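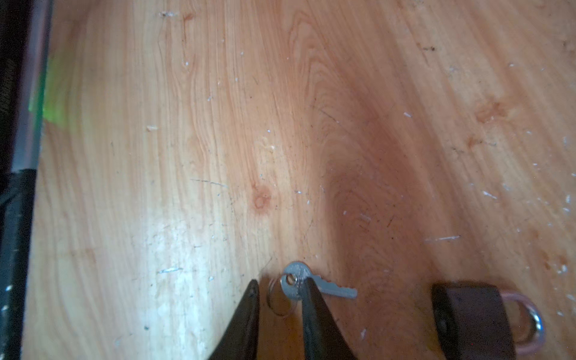 Surface Pattern and Repeat, Unit 2: Symmetry in Printed Wallcoverings
Course notes, Sturgate

A repeat is the smallest area of a design that tiles the wall when shifted by fixed distances across and down. Most floral papers use a straight match or a half-drop. In a half-drop, each strip is hung half a repeat lower than its neighbor.
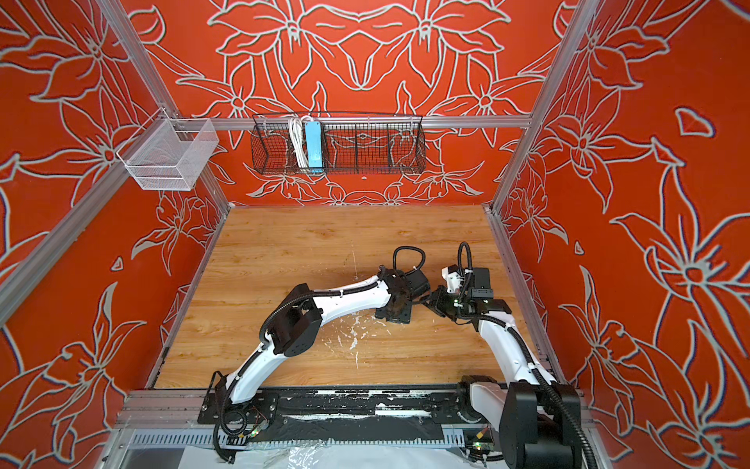 Mirror symmetry adds a reflection axis inside the repeat. Only half of the motif is drawn, and the other half is flipped. Errors in the drawing along the axis are doubled and show up as a dark or pinched seam.

Worked case: the Cultwood sheet has a repeat of 200 mm with a vertical axis at 100 mm. The drawn unit is therefore 100 mm wide.
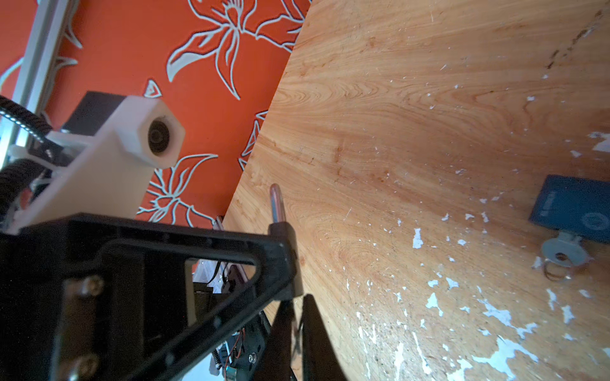
Line work and ground color are specified separately. Registration is not an issue when a single line color is printed on a flat ground. White-outlined lilies on an orange wall are of this type, and the flower reads by contour alone. Line weight should be set for viewing distance before the repeat is fixed.

Before the next session, mark the axis and the repeat on the Thevar sheet. Hand in the tracing with the unit width written in the margin.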